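Monthly Walk-Through, Eltora Building, Ground Floor and Stairs
Done April 24, 2024, comments by me, Heloísa Bezerra

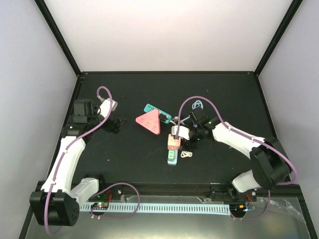

I started at the back door this time and worked toward the street, so the order is a little different from the last list. Same marks as always: OK, FIX, or WATCH.

1. Back door closes and latches by itself – OK
The new closer is so much better! It used to slam hard enough to rattle the mail slots. I let it go six times from different angles and it latched every time.

2. Exit signs lit – FIX
The one over the Sodonden Street side is dim on the left half, so the E and X are hard to read from the far end of the hall. I held the test button and it stayed on, so the battery seems fine. Please order the bulb kit and not a whole new sign (we did that once and the old one is still in the closet).

3. Extinguishers – OK, with one WATCH
Needles are in the green, pins and seals in place. The tag on the one by the break room is coming loose from its wire. I taped it. Tape is a June problem, I guess, when the service company comes.

4. Stair treads and handrails – FIX
Tread 17, counting up from the bottom, has a rubber edge that lifts when you step on the right side. I put a strip of yellow tape on it but I want it glued this week. The handrail is solid the whole way up.

5. Hallway clear to full width – FIX, then OK
There were two flattened boxes and a rolling chair outside the Prillico office. I knocked, they were very nice about it, and everything was gone before I got to item 9.

6. Electrical panel – OK
Door shuts, labels readable, floor in front clear. Somebody has written "coffee maker!!" next to breaker 29 and I'm leaving it, it's useful.

7. Extension cords – WATCH
Honorato's front desk is running a space heater off a power strip. I asked them to plug it straight into the wall and they did while I stood there. I'll look again next month.

8. First aid cabinet – FIX
Low on the medium bandages, and the eye wash expires in June. I'd like a box of 200 bandages this time, the little packs go fast.

9. Emergency lights – OK
Held each button for a full half minute. My thumb has opinions about this.

10. Front mat – WATCH
One corner curls up. I flipped it over and put the planter on the curl for now.

Still open from last time: the drip under the utility sink – slower, but still dripping. Bucket emptied. The spare key for the roof hatch is back on its hook.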